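Wrapped Singly: Small Snacks, Shared Tables and Portion Choice

Student project report, Department of Consumer and Household Studies, Gwynne College
Submitted May 2026
Project members: Tyra Kristiansen, Yasir Gilani, Ilham Lamrani
Supervisor: Radomir Kovačević

1. Background

The project was carried out as part of the second-year course in household consumption. Students were asked to select an everyday product group and to examine how its packaging affects the way it is bought, stored and served. The group chose individually wrapped sweets and biscuits. These products are sold in most grocery stores, are kept in many homes for visitors, and receive little attention in the course literature, which deals mainly with drinks and ready meals.

The original proposal also covered chewing gum and cough drops. Both were removed after the first meeting with the supervisor, as they are seldom set out for guests and would have required a separate set of questions.

2. Purpose and questions

The purpose of the report is to describe how households use individually wrapped snacks and how they weigh convenience against packaging waste. Two questions guided the work. The first was how people decide what to put on a table for others. The second was whether the single wrapper changes how much a person believes he or she has eaten.

The group did not attempt to measure actual intake. Such a study would have required ethical approval of a kind not available within the course.

3. Terms used

In this report, "single wrap" means any package intended to be opened and eaten by one person at one time. A small packet holding several pieces is counted as single wrap if respondents described it that way. "Mixed table" means a serving in which different kinds of single-wrap items are offered together without plates or bowls for each kind.
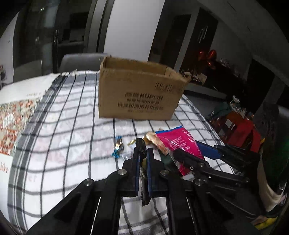

The distinction between candy and biscuit was kept in the questionnaire but proved less useful than expected. Respondents tended to sort items by occasion. Several wrote that hard candy belonged in a coat pocket or a car, while biscuits belonged with coffee. Others made no such division and bought whatever was on sale in a mixed bag.

4. Method

A questionnaire was distributed in October to residents of two neighborhoods, Faven and Kokel. A total of 111 completed forms were returned. The form contained both fixed and open questions and was offered in English only. The group recognizes that this limited participation, particularly in Kokel, where many households use another language at home.

The questionnaire was followed by group conversations led by Ilham Lamrani. Notes were taken by hand and read back to the participants at the close of each meeting, so that errors could be corrected on the spot. Sølve Boström, a teaching assistant in the department, reviewed the wording of the questions before use and advised that the term "junk food" be taken out. The group followed this advice.

Store visits were made by Yasir Gilani, who recorded shelf position, pack type and whether loose sale by weight was offered.

5. Results

5.1 Choosing for others

Most respondents said that they chose wrapped snacks for guests on grounds of cleanliness. The wrapper was seen as proof that no other hand had touched the food. Older respondents often linked this to holidays and family visits, when a table may stand ready for a whole afternoon and people come and go. Younger respondents spoke more about allergies and about the printed ingredient list, although several noted that the list is often found only on the outer bag, which the host has already thrown away.

Color and shine were also mentioned. One respondent in Faven wrote that a table of plain wrappers "looks like a waiting room." Another stated that she buys one expensive kind and fills in with cheaper ones.
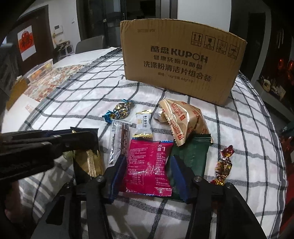
5.2 Sense of amount

Opinions on the second question were divided. Some participants in the group conversations held that the pile of empty wrappers reminded them to stop. Others placed the wrappers in a pocket or trash can at once and said that they then lost track. Parents described the single wrapper as a practical tool in agreements with children, since "one" is easy to define.

5.3 Waste

Respondents expressed concern about waste but rarely changed their buying as a result. Sorting was considered difficult. Many wrappers combine plastic with a metallic layer, and participants did not know which container to use. The local sorting guide, published by the waste service Flaltik, treats candy wrappers in one line under general packaging. Participants who had read it still gave different answers.

6. Limitations

The sample was not random, and households without children are likely to be underrepresented. Answers concerning waste may have been affected by a wish to appear responsible. The store visits covered only one part of the year, and seasonal assortments were therefore not recorded.

7. Recommendations

The group recommends that ingredient information be printed on each piece where space permits, and that the sorting guide be expanded with a short section on mixed materials. For future student projects, the questionnaire should be offered in more than one language and tested on a small number of households before distribution.

The completed forms have been handed over to the department in accordance with course rules. The questionnaire may be obtained from Tyra Kristiansen on request.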